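워카릭 주민 소식 4월호

공동부엌 상판 관리, 이렇게 바뀝니다

드리키르베르그 공동부엌이 월요일부터 다시 문을 엽니다. 이용 시간은 오전 9시부터 저녁 8시까지이고, 예약은 예전처럼 1층 게시판 옆 장부에 적으면 됩니다. 지난겨울 접수된 의견 가운데 가장 많았던 것이 조리대 얼룩 문제였습니다. 이번 호에는 돌 상판을 쓰는 집에서도 참고할 만한 내용을 함께 싣습니다.

대리석은 산에 약합니다. 레몬즙, 식초, 토마토소스, 포도주가 닿으면 표면의 광이 죽고 뿌연 자국이 남습니다. 흔히 얼룩이라고 부르지만 돌 표면이 녹은 자국이라 세제로 문질러도 지워지지 않습니다. 흘린 즉시 젖은 행주로 눌러 닦고 마른 천으로 한 번 더 닦아 주십시오. 식초나 구연산을 섞은 세정제는 공동부엌에서 쓰지 않습니다. 싱크대 아래에 중성세제를 두었으니 물에 묽게 타서 쓰면 됩니다.

기름 얼룩은 방법이 다릅니다. 베이킹소다를 물에 되직하게 개어 얼룩 위에 바르고 랩을 덮어 하룻밤 둡니다. 다음 날 걷어내고 물로 닦습니다. 한 번에 빠지지 않으면 3회까지 되풀이해 보고, 그래도 남으면 관리실에 알려 주십시오. 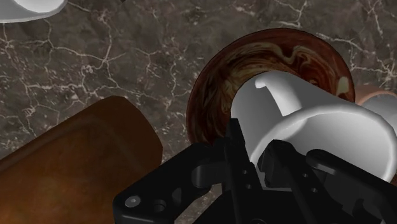
셰위트 에지구 님은 어두운색 돌이면 물때가 더 문제라고 적어 보내왔습니다. 설거지를 마친 뒤 물기를 그대로 두면 하얀 테가 생기는데, 극세사 천으로 바로 닦는 것 말고는 뾰족한 수가 없더라는 것입니다. 뜨거운 냄비를 올릴 때는 받침을 두 장 겹쳐 쓴다고도 했습니다.

발수 코팅은 포톤에서 맡습니다. 코팅제 500밀리리터 한 통이면 공동부엌 상판 전체를 한 번 바를 수 있다고 합니다. 작업하는 날은 오후 2시부터 부엌을 닫고, 이튿날 아침에 엽니다. 날짜는 정해지는 대로 게시판에 붙이겠습니다. 집에서 직접 바르려는 분은 먼저 물을 몇 방울 떨어뜨려 보십시오. 물이 금방 스며들어 돌 색이 진해지면 바를 때가 된 것입니다.

개인 도마와 칼은 선반에 두지 말고 가져가 주십시오. 문의는 테쇼메관 관리실, 내선 2408번입니다.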